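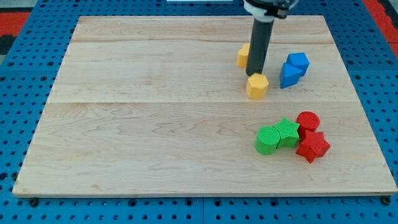
Moisture content in bought-in maple: change to acceptance checks

03/02/2026

Clenance has revised the way it accepts hardwood deliveries at the Trindade store. The change applies to all maple, whether sawn or supplied as glued panels, and replaces the single meter reading taken at the door.

Under the old check, one board per pack was read with a pin meter and the pack was passed if the figure fell within the order limits. This missed packs in which the outer boards had dried further than the core. Several panels cut from such packs in September cupped after machining and had to be scrapped.

Each pack is now opened and read at three levels: top, middle and bottom. Readings are taken at least 400 mm from the end of the board, as end grain loses moisture faster and gives a low figure. If the highest and lowest readings differ by more than 2 percentage points, the pack goes on hold and is stacked on battens with both faces open to the air.

Glued panels need more care. A pin driven close to a glue line can read high, so pins should be set in the middle of a strip and in line with the grain. Panels longer than 1000 mm are read at both ends as well as the centre.

The meter must be set to the correct species group and corrected for wood temperature. Stock that has come straight off a cold lorry should stand overnight before it is read – the correction table supplied with the Jusen meter is not reliable near freezing.

Results are entered in Griltix under the pack number. The old paper sheets will be kept until the end of the year but should not be added to. Packs already in the racks do not need to be read again unless they are moved to the heated shop.

Questions about packs on hold go to Jeferson Bittencourt in the Trindade office.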